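The Board from Hirkel

The board came back from Hirkel in November. My aunt had rolled dough on it for nine years, and after she died I sent it off to be sanded, 215 in all, plus the return freight. I signed for it at the shop and carried it in under my coat.

It lay on the blue table when I came down at six the next morning. I stood there with my hands in my pockets. The pale wood had two darker stripes toward the back, and I had forgotten them.

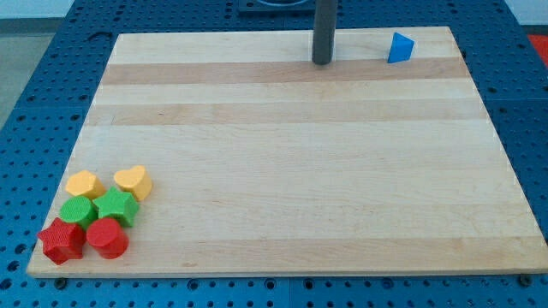 Evening

I called my sister from the shop phone. She asked if it still smelled of flour.

"No," I said.

"Then what did they charge you for?"

I told her. She said she would drive over from Zoltov after supper and bring the rolling pin. I turned the heater on and waited.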